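Jurnura House Newsletter
Shared Kitchen and Dining Room: Table Setting, Revised Notes
Wed 10 August

The dining room on the Sinine side returns to regular meal service this month. The setting procedure has been shortened to fit on one sheet, now posted inside the door of the crockery cupboard. It replaces the sheet issued in December, which assumed the long tables and should be discarded.

Tables
The folding tables stay in use until the Oksanen order arrives. Open all legs fully and press each brace until it locks before anything is placed on top. Wipe the top with a damp cloth and dry it. Tables are not to be dragged across the tile. Lift from both ends.

Order of setting
Plate first, two finger widths in from the table edge. The bowl goes behind the plate. Mug to the left of the bowl, with the handle turned so that it does not touch the rim. Fork to the right of the plate, tines away from the diner. Spoon to the left. Extra mugs stand to the far right of the place, clear of the fork.

Note that this differs from the usual restaurant arrangement. It was adopted when the serving cart was moved to the right-hand wall, and it keeps the drinks out of the path of the ladle.

Crockery
The matched sets ran out some time ago. Stock now consists of the orange plates and bowls, the white bowls, and mugs in several colors. Mixed mugs at one table are acceptable. Mixed plates are acceptable if the diameter is the same. Chipped items go in the gray crate under the sink for return to Stesetti, which credits them against the next delivery. Do not put them back on the shelf.

Common faults
The spoon is the item most often set wrong. It should lie flat beside the plate. If the handle slides under the rim, the plate rocks when cut on, and soup is usually the next thing to move. Check also that the bowl has not been pushed so far back that it has to be reached for.

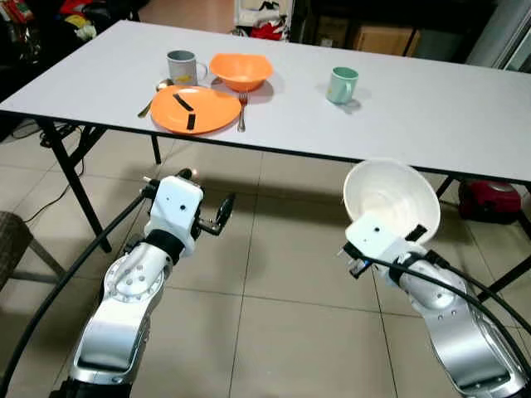
One reader, Sinine stairwell, second floor, writes that the fork should go back to the left with the spoon on the right, as most people here learned it at home, and asks that the sheet allow either. The request has been noted. Until the serving cart moves again the order stands for shared meals. Private bookings may set the table as they like, provided it is cleared by the end of the slot.

Floors
Vacuum under the tables after the last sitting, before the legs are folded. Empty the canister when the fill line is reached. Replacement filters are in drawer 5.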